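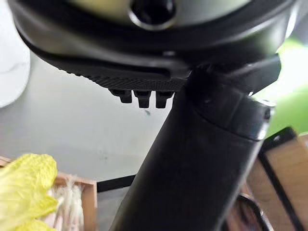

Relatório de progresso ao fundo Gatti, 13 de abril de 2024

Projeto Irero, montagem na oficina partilhada Zukoletti.

## Trabalho feito

- A garra está montada no braço. A almofada tem textura recartilhada, para segurar melhor os legumes.
- O controlador Clallov foi configurado de novo. Fizemos 79 tentativas de pega, em 3 sessões.
- A sala de ensaio tem agora a estante com caixas inclinadas de fruta e legumes, e o cesto cinzento fica sobre a mesa redonda branca.

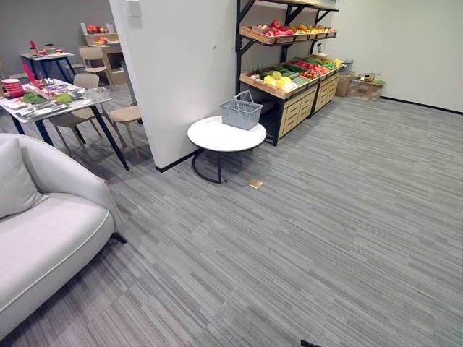 ## Despesas

Gastámos 800 euros em peças e cabos. Falta pagar o transporte.

## Próximos passos

Precisamos de mais 15 dias para calibrar a força da garra com o tomate. O ensaio completo continua previsto para julho.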